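Project diary, Mar 17, 2025

Recording of the cube-sorting task continued at the Skilholm laboratory throughout the morning. The target agreed with Amside for this phase is 384 accepted examples, and the running total stood at 331 when work began. Each example starts from an agreed layout and ends when the arm has come to rest.

The two rimmed plates and the tray were checked against the layout sheet before the first run – a slip of even a small distance between runs has spoiled earlier batches.

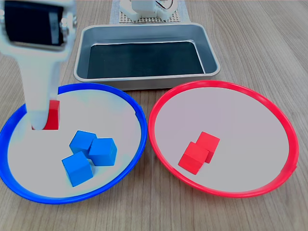 Gripper at the blue-rimmed plate, with a red cube against the finger.

The operators were reminded to keep their movements slow and even. Hurried movements are copied by the model as faithfully as careful ones, and the first Jaber set had to be trimmed for that reason. Two runs were rejected on review and will be recorded again.

It was further agreed that the side view should be stored with every example, whether or not it is used in training.

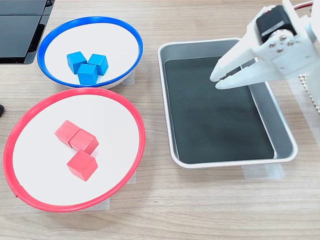
Are rejected runs deleted?
They are kept in a separate folder with a short note of the fault, and are left out of the training set.

After the break, attention turned to starting positions. The present set leans too heavily on plates in which the colours are already matched, and the model trained on it has little to learn from when a cube is in the wrong place. Mixed plates are therefore to be given a larger share of the remaining runs.

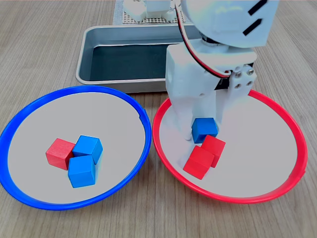
The share has been set at 70 per cent for the rest of the phase, and the written instructions will be amended accordingly. Nustari has asked to receive the full set by June, with the notes on rejected runs included.

Filed under: Project diary, Robot learning, Data recording

Recent entries
Layout sheet revised
Naming of recorded files
Notes from the first Jaber set

Contact | © 2025 Skilholm | Back to top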